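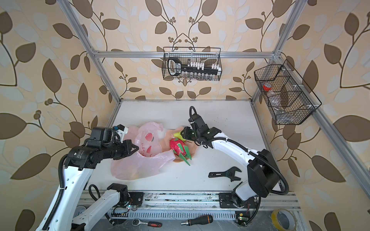
hernerville-wallpaper-names

A list of 1271 wallpaper pattern names copied out of old Hernerville shop catalogs by Trinidad Acuña, who was supposed to be picking one for the hall.

Columns: name, catalog, page, repeat_inches.

Known problems: 112 rows have no page number. "Oravec Fern" appears twice, spelled with equal confidence both ways. Pollard called 227 different greens "sage", and we kept them all.

Send fixes to Getachew Kassa, usually by Thursday. The hall is still beige.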